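Stutance wants $145 for a clip-on posture tracker, and I've been wearing one for most of January. The box promises 128 hours on a charge. Mine quit well short of that, and the app blamed my phone settings.
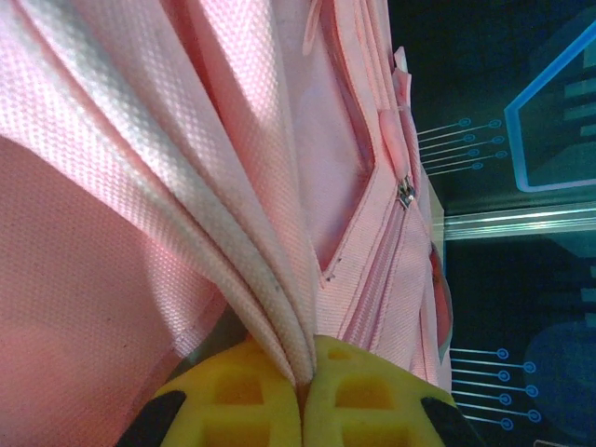
Pink canvas, up close.

My bigger gripe is the daily score. I got a 100 on a day I spent slumped on the couch with a laptop, then a 61 after a long walk. Gianni Piras tried the same unit and saw the same kind of nonsense — high marks for sitting still, low ones for moving.
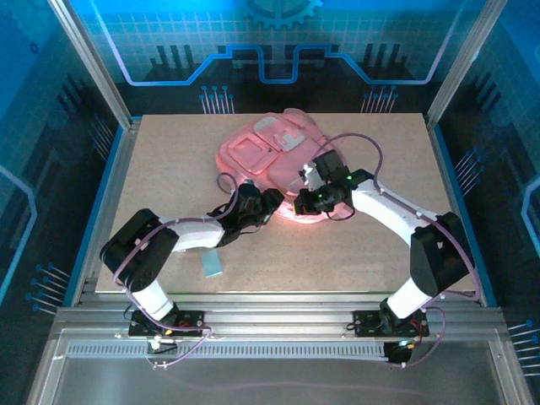
Support told me the sensor needs 3 weeks to "learn" my back. Maybe so, but the return window is shorter than that. There's also a paid plan on the way, with no price given yet. I'd hold off until they name one. Aiguo Gu has the rival Brurklow band on now and will report next issue.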